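PRESS RELEASE
5/12/22

Murker launches Jisel, a paper diary for people who run out of steam at three in the afternoon

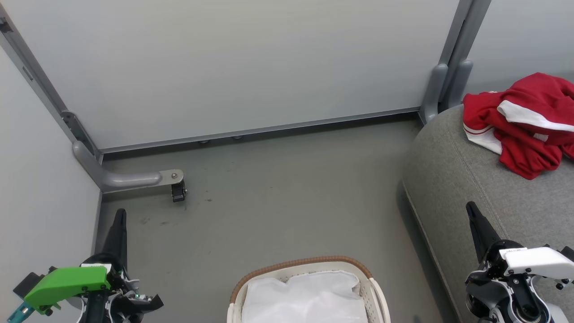
Pale wall panel, metal uprights and grey floor.

I'm really pleased (and a bit nervous) to say that Jisel is on sale from today. It's the first thing I've put out under the Murker name that isn't a blog post, and it has taken me far longer than I told everyone it would.

Jisel is a 12-week paper diary for tracking your energy during the day. You mark how lively or flat you feel at five set points between breakfast and supper, jot down what you ate and whether you got outside, and at the end of each week you join up the dots. No app, no charging, no little buzz on your wrist telling you to stand up while you're in the middle of a meeting.

It started with a post I wrote in March about my own afternoon slump. I used to hit a wall every day at ten past three, usually with a biscuit in each hand, and I asked whether anyone else had the same trouble. Well! I had 900 replies in the end, which for a blog run from a spare bedroom in Rurnia is a lot of post. People sent me their lunch menus, their tea habits, their theories on radiators. One reader had drawn graphs in felt tip, and I'm afraid I pinched the idea on the spot.

I then sent a photocopied version of the diary to 400 of those readers and asked them to be rude about it, and they were. The boxes were too small. The evening page was too nosy. Nobody wanted the motivational sayings, so those have gone, and the space has been given over to a plain lined panel that you can use for shopping lists if you like. There's also a new "bad week" page with hardly anything to fill in, for when you've got a cold or the children have, and you just want to keep the thread going.

I should say clearly that I'm not a doctor and Jisel isn't a treatment for anything. If you're tired all the time and it doesn't shift, please go and see your GP. What the diary did for me was show that my worst days came after I'd skipped breakfast and then had a huge lunch at my desk. I could have guessed that, I suppose, but seeing it in my own handwriting for four weeks running made me do something about it. I now eat porridge. I still have the biscuit, though only the one.

The first print run is 1,000 copies, printed on uncoated paper so that pencil, biro and fountain pen all work (I tested this at the kitchen table with every pen in the house). It lies flat when it's open and it fits in a coat pocket, as long as it's a reasonably generous coat pocket. The cover comes in dark green or mustard. I wanted a third colour but couldn't make up my mind.

You can order Jisel through the Murker website, or buy it over the counter at the Maihi bookshop, who were kind enough to clear half a shelf for it next to the calendars. I'll be in the shop on launch day from eleven until they close - do come and say hello, even if you've no plans to buy one. There'll be tea, and I'm bringing two trays of flapjack.

If you already have a diary on the go and only want the weekly chart, that page is free to download from the blog and you can print as many as you need. Schools and workplaces are welcome to copy it too, so long as they don't sell it on.

Notes for editors

Murker is a blog and small publisher based in Rurnia, covering everyday habits, food and home life.

Review copies are available in either colour. Please say which you'd prefer when you get in touch, and allow a week for the post.

I'm happy to talk on the phone or on local radio, preferably before three o'clock. Requests can be sent through the contact page on the Murker website.

ENDS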